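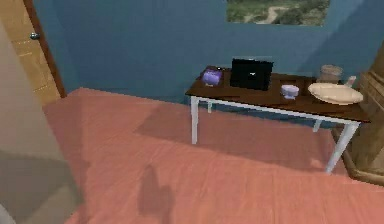
Rokalside Home Robot Practice Group
Minutes of the May meeting, simulated rooms and the tidy-up rules

Same note as always before I start: I take these by hand and type them up afterward, so if I've got your point backwards, write to me and I'll fix it before they go in the folder. We had 8 people at the table, plus the Zirari folks on the line (the sound was much better this time, thank you!).

We got going at 3 with last month's minutes. One fix: I had written that the Konness team "must" log every stop, and what we agreed was "should." I've changed it. I know it's one word, but for this group one word is pretty much the whole job.

1. What counts as a table object

This took the longest, as I'd feared. The draft says the robot may move "loose items on a table" and leaves it at that. Konness pointed out that a laptop and a bowl are both loose items on a table, and most people feel very differently about having one of them picked up by a machine. I agree with them, and I think most of the room did too by the end.

We settled on two groups. Dishes and plain containers can be moved when the person has asked for a tidy-up. Electronics, bags, purses and anything that looks like it might hold personal stuff stay put unless the person names the item. If the robot can't tell which group a thing belongs to, it treats it as the second kind and asks. Shi wanted a confidence number written into the rule. We went back and forth on that and left it out for now, mostly on the grounds that the teams measure confidence in different ways and we'd be comparing apples and lug nuts.

There was a side discussion about jars. Does a jar with a lid count as a plain container? What if it has medicine in it? We wrote "closed jars: ask first" and moved on, a bit grumpily.

2. Keeping clear of doors

The old wording had the robot staying "a safe distance" from any door, and that means nothing when you sit down to test it. New wording: the robot doesn't park, wait or set anything down inside the swing of a door, open or closed. If it can't tell which way the door swings, it assumes the door opens toward it. Passing through that area is fine as long as it keeps moving.

I asked whether the rule should cover cabinets as well, and got a yes from everybody, so it now says "doors, including cabinet doors." Zirari will check whether their floor planner can handle this without the robot getting stuck in small rooms (they think so, but they'd like to try it before promising).

3. Shadows and floor color

Shi brought this up and I'm glad they did. Their planner has been treating dark patches on carpet as obstacles in the simulator, and the robot takes a long detour around nothing. Annoying, but safe. The worry is the reverse case, where someone tunes that away and the robot then rolls over a dark sock or a cable. We agreed that any team changing how shadows are handled has to rerun the full set of floor clutter tests, and not only the ones with shadows in them. Test rooms should also include carpets in strong colors. Too many of ours are gray, and people do own pink carpet!

4. How many rooms before a real home

The draft asked for 20 simulated rooms passed in a row before a robot goes into anyone's house. Konness thought that was low, Zirari thought it was fine if the rooms were truly different from each other. We kept 20 and added that changing the paint or swapping the wall picture doesn't make it a new room. The furniture layout has to change, and so does the robot's starting spot. At least one start has to be in a corner with a big surface close to the camera blocking part of the view, which has tripped up every team here at some point, mine included.

5. Viewpoint for test records

Short one. Test records should keep the robot's own view, even when it's partly blocked or out of focus. Please don't send only the nice overhead shots. Reviewers need to know what the machine had to work with.

To do before next time

Konness: write up the two object groups with a few borderline cases.
Shi: send around the list of floor clutter tests.
Zirari: try the door rule in small rooms and report back.
Me: clean copy of sections 1 through 4, and find out if we can have the bigger room again.

We left the question of pets for next month. It came up right at the end, and everybody already had their coats on.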